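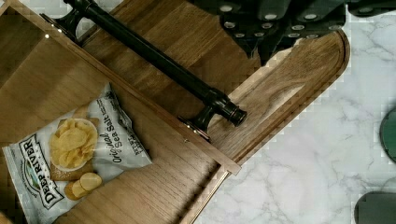
Mindell, 15 December 2021

The purpose of this entry is to record the selection, care and present use of the large wooden piece that has been kept on the kitchen countertop since October. Readers of this journal will recall that the previous entry concerned the pantry shelves. Several of them wrote to ask what had been decided regarding the counter itself, and the matter is now sufficiently settled to be set down.

The countertop is white marble with faint gray veining. It was in place when the household took possession of the property, and it has been retained. Marble is an agreeable surface for pastry and a poor one for lemons, vinegar and red wine, and the area nearest the stove had begun to show this. It was therefore resolved that bread, fruit and hot dishes should be handled on wood.

Three pieces were considered. The first, from Plornon, was of a suitable size but had no rim, and crumbs were certain to travel. The second was handsome and was declined on grounds of weight. The third is the one now in use. It has a medium brown grain resembling oak, a thin raised rail, and a long black bar handle set on two posts. The bar is glossy and ends in a rounded cap with a ringed profile. Mr. Aqeel Jafri, who was consulted on the purchase, considered the handle excessive. His objection is noted. The author finds that a full bar may be gripped at any point along its length, and this is of some value when one hand is occupied with a kettle.

The accompanying board has an arched end and a groove that follows the curve. The groove was the deciding feature. A ripe tomato or a rested roast gives up a good deal of liquid, and the household had grown accustomed to folding a towel along the edge of the old board. The wood toward the center is lighter than the rest and looks slightly worn. The author does not regard this as a defect and has no plan to have it refinished.

The following practice has been adopted with respect to care. The wood is wiped with a damp cloth after use and dried at once. It is not to be soaked, and it is not to be left standing in water beside the sink, a point on which guests have required correction. Oil is applied every 27 days, this being the interval marked on the kitchen calendar for several other duties. The product used is Bozkurt, a plain oil without scent. The wood is first sanded very lightly with 300 grit paper, and only where the grain has risen. A thin coat is left overnight and the excess removed in the morning.

The black handle receives no oil. Fingerprints show readily on a glossy finish, and a dry cloth is sufficient. The screws should be checked from time to time, as any handle that is lifted daily will loosen by degrees.

Mr. Junpei Honda has inquired whether the marble beneath requires protection. Felt pads by Poson were fitted for this purpose and are to be replaced when they flatten. The piece should in all cases be lifted and set down, never pushed. Grit caught beneath wood will mark a polished stone surface, and the repair estimate received for an earlier scratch in the same kitchen is not one the household wishes to see again.

The question of where the bread knife is to be kept remains open. A magnetic strip has been proposed for the wall beside the window, and a drawer insert has also been measured. A decision is expected after the holidays, together with an entry on the spice drawer.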